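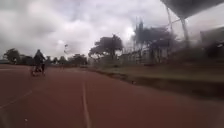 Slow Laps at Drivivano: A Talk With Our Longest-Serving Track Steward

I'd been meaning to do this interview since February, and every time I got my notebook out somebody needed a relay baton or a bathroom key. So we finally met on a Sunday, before the juniors showed up, and did the whole thing walking. She won't sit down for an interview. She said if I wanted to talk about the track I could talk about it on the track, and I should bring decent shoes.

She has looked after the place for 17 years and she still doesn't want her name in the newsletter. "Put 'the steward,'" she told me. "Everybody knows who that is, and the ones who don't will find out when they park in front of the gate."

If you've only ever been here for meets, you might not know how different it is on an ordinary gray morning. It's so quiet! You get the long reddish-brown stretch of it going off toward the trees, the white lines running away from you, maybe a bike rolling along way over on the left, and a couple of people so far off you can't tell who they are. I asked if that was her favorite time.

"Gray is good," she said. "Bright sun, I can't see anything on it. With clouds I can see every dark patch, every streak. You learn to read it a little. I'd take overcast all year if the runners wouldn't complain."

We had gone maybe half a lap when she stopped to look at one of the lane lines, and I got a good long lesson about paint. The club used a paint from Alico for years, and then there was a season with something cheaper that she still can't discuss calmly. "It went on like milk," she said. "I had parents asking me which lane was which." She likes the inside lines crisp because that's where the kids look when they get tired. Their heads go down and they follow the line. She thinks coaches underestimate this, and I have to say that since she told me I've been watching for it, and they really do run with their eyes on that line.

I wanted to hear about the bikes, as this is the thing I get the most email about. Open hours here mean open to everyone, and riders are welcome if they keep to the left and go easy around people on foot. She was all for it from the start, which surprised me a bit.

"A bike going straight and steady doesn't bother me," she said. "What bothers me is a kickstand. Somebody stops to chat, puts the stand down on a warm day, and I've got a little dent there until I retire." She also likes the coaches who ride alongside the distance group. They used to try to jog and shout at the same time, and in her opinion they did both badly.

She ran here herself, back when the older folks still called the two-lap race the 880. She hated it. "The first lap you feel wonderful and you think, well, this is it, I'm finally good. Then you come around again and those trees are just as far away as they were before." I laughed, but that's exactly how it feels -- the trees sit there on the horizon and you could swear they back up when you come at them. 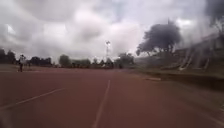 Kirnora Track Club, Grounds and Facilities

She's fond of those trees, I should add. There's a big spreading one with a dark crown that she uses to judge the wind, and she'll tell you what sort of sprint times to expect from how the top of it is moving. I asked how often she's right. "Often enough that the coaches ask," she said, and then changed the subject to leaves, which she is a lot less fond of. In the fall it takes her 30 minutes with the blower just to do the bend, and if it rained overnight you can double that.

From down at our end you can pick out the tall light mast standing up above the trees. It's skinny, all lattice, and I confess that I had never paid it any attention. She pays it plenty. The fixtures are serviced by a crew from Vitale, and she has a running argument with them over what time of day they ought to come. They like late afternoon. She likes early, before anybody's warming up. For now it's early, and she's pleased with herself over that.

We talked for a while about people who only come to stand around. There are always a few, and I wondered if she minded. She doesn't. Some are waiting for a kid, some are coming back from a knee operation and working up the nerve, and some just like the space. "You don't have to run," she said. "I've had a fellow come five days a week to walk one lap and look at the sky. He's no trouble. He shuts the gate."

The gate came up a lot, now that I read back through my notes. If you take anything from this, please shut the gate.

I asked what she'd change if the club handed her the checkbook. I figured she'd say a new surface. She wants a water tap at the far end, so she can quit dragging the hose, and one more bench near the start. After that she'd like a sign with the open hours in letters big enough to read from a car. The surface she's happy with for now. "It's dusty and it's faded and it's got a lot of miles in it," she said. "So do I."

By then the first of the juniors were at the fence and she was feeling in her pocket for the keys, so I closed the notebook and went to help carry the hurdles.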